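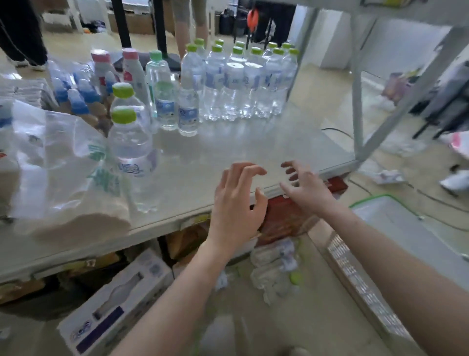
Department of Automation and Work Studies, Flirdale College

Handout 2: Can a machine do the stockroom yet?

Course tutor: Ludivine Perrin
Revised 28 April 2023

This handout accompanies the second lecture and should be read before the seminar. It deals with one ordinary job, the sorting and putting away of mixed goods, and asks how far present machines can take it on.

1. The task

A storeroom table holding bottled water is a fair test of where the field stands. The bottles differ in height and width. Several have lime-green caps, two white ones have pink caps, and one bundle is still shrink-wrapped in clear film. A large plastic bag slumps over the front edge of the table, and there are boxes underneath it. A new member of staff would need a minute's instruction. A machine would need a good deal more.

2. What can be done now

Picking a single rigid item of known shape from a clear surface is largely a solved problem. In the course trials at the Juddale workshop, the Trirkau arm was given 900 attempts at lifting one upright bottle from a bare bench and failed in 294 of them. Most of the failures came in the first week, before the lighting had been changed. Students should note that the bench was bare. The same arm was not tried on a crowded table, and the figure must not be quoted as if it had been.

3. What remains difficult

Clear plastic. Many depth sensors read through a transparent bottle or pick up reflections from it. A printed label helps, as it gives the sensor something to fix on, but a label may be turned away or hidden by the next bottle.

Close packing. Where bottles stand tightly together in rows, there may be no room for a finger on either side. People tilt the nearest bottle out by its cap without thinking about it. Few machines have been taught to do so.

Soft goods. A filled bag changes shape when it is lifted, and its weight moves. Film-wrapped bundles are easier, though the film can tear if it is gripped at the wrong point.

Shared space. Storerooms have people standing in them, chairs, and cables on the floor. A machine that stops whenever someone comes near is safe but slow – and a slow machine is soon switched off by those who have to work beside it.

4. Household and shop floor compared

Sylvain Texier, in his guest lecture of January, argued that the shop floor will be served first, for the plain reason that a shop can change its shelves to suit the machine. A household seldom will. The Boyer reading takes the opposite view and should be studied alongside the lecture notes. Both accept that putting away the weekly shopping is still beyond any machine that a family could reasonably buy.

5. Preparation for the seminar

Choose a chore that you carry out regularly and write it down as a series of separate movements. Mark each movement at which you rely on touch. Bring the list on paper. Written answers are not collected, but they will be discussed in pairs.

Reading: Boyer, chapters 2 and 3. Copies are held at the department office.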